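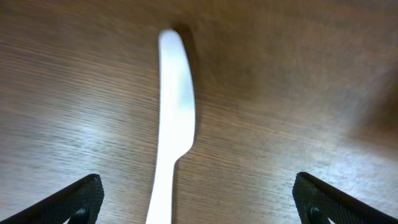 February 2021
Posted by the Rokunau Manipulation Laboratory

1/ The Laboratory has released its report on table-setting and sorting tasks for two-arm robots. The work was led by Tiina Ahonen and Libor Šimek. This thread presents the method, the main result and the limits of the study.

2/ The question was narrow. When a robot learns to put away cutlery from human demonstrations, how much does it matter which view of the table it learns from? Flat utensils are a hard case. A knife lying on a table offers very little height to grasp, and a small error in position is enough to miss it.

3/ All demonstrations were recorded by trained operators guiding the arms by hand control. The full set contains 600 demonstrations. Each one covers a single utensil, from the approach to the release in the tray. Demonstrations in which the operator had to start over were kept and marked as such.

4/ Three versions of the same policy were trained on this set. The first received only the overhead view. The second received only the wrist views. The third received both. Network size, training time and action format were held constant, so that differences between versions could be traced to the input.

5/ Sorting is by type. Forks share one compartment, spoons another, and knives have the wide compartment along the bottom of the tray. A placement was scored as correct only if the whole utensil came to rest inside its own compartment. Utensils of one type were allowed to cross or overlap.

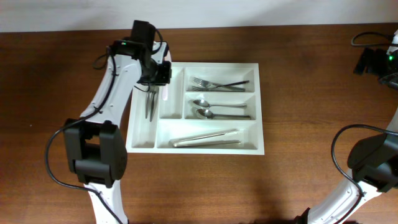 6/ Results. Each version was given 124 trials under the same starting layouts. The combined version had the highest rate of correct placements. The overhead-only version usually chose the right compartment but often closed the gripper short of the handle. The wrist-only version grasped well and then placed less reliably.

7/ The authors therefore separate two kinds of error in the report: errors of grasp and errors of destination. Earlier internal reports gave a single success rate, which hid this difference. Future reports from the Laboratory will list the two rates side by side.

8/ A second finding concerns the marked demonstrations. Removing them from training made the combined version worse at recovering from a missed grasp. The effect held for all 4 training runs in which it was tested. The authors recommend that such recordings be kept where storage allows.

9/ Limits. The trials used one tray design and one table surface. Glare on polished metal and on the tabletop was left uncorrected, and its effect was not measured separately. The report makes no claim about stacked or nested utensils, or about trays that move during the task.

10/ Training used the Clerkon scheduling software, maintained by the Laboratory. The layout files and scoring sheet will be shared with partner groups on request. Requests should state the arm model in use and the camera positions available.

11/ A follow-up study is planned for June. It will repeat the trials with a second tray and with operators who did not take part in the first collection. Questions about the scoring rules may be sent to Libor Šimek. Questions about the training set should go to Tiina Ahonen.

Recent from this account
Clerkon: notes on the new release
Grasping thin objects: a reading list
Bergeron workshop: slides now available
Pekent tray study: call for operators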